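Voltar Two-Arm Cell: Setup and Care FAQ

For operators and lab staff at the Ninport site. Questions that aren't covered should go to Aarne Lehtinen.

What do I check before switching on?

Look over the black mounting plate first. Every screw in both arm bases should be snug, and the thin white wire along the plate should lie flat. Then make sure the cable trays at the front are free of dropped parts. Power up the controller, wait for it to finish starting, and enable the left arm before the right.

How often should the base screws be tightened?

Every 50 operating hours, and any time an arm has been moved or replaced. Use the torque wrench from the Huttunen kit. Do not use thread locker.

How should the purple cables be routed?

Run each cable up the column, over the shoulder joint and on to the gripper end, with a loose loop at the base. The loop has to be long enough for the arm to reach the far corner of the board without pulling. Move the arm by hand through its full reach, power off, before you put in any ties. Never tie a cable to the shoulder itself.
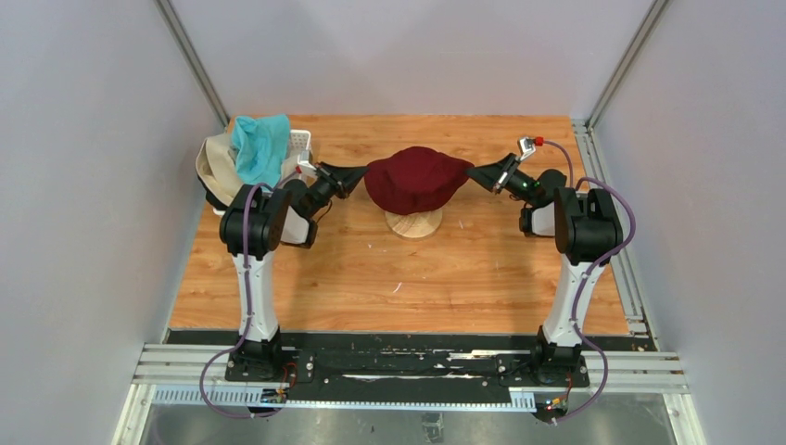 The cell with the hat on its round stand and both grippers at the brim.

Where does the stand go?

In the center of the board, between the two arms. After placing it, jog both grippers in slowly and compare the gaps on the two sides. If they differ by more than 2 mm, move the stand and leave the arm positions alone.

Can I leave cloths in the basket during a run?

Yes, if the basket stays in the back-left corner. Keep cloth off the rails.

The board has scuff marks. Does it need replacing?

No. Replace it when it rocks or a corner lifts. The part is Jullum 1279. Clean the surface with a damp cloth and no solvent.

One arm stops with a cable fault. What now?

Power off and reseat the connectors next to that arm's tray, then the one at the gripper. Restart and run the slow test. If the fault comes back, swap in the spare cable and write it in the log.

When is the full service due?

At 2000 hours, or in October, whichever comes first. Book it with Aarne by Thursday of the week before. The cell is down for a full day.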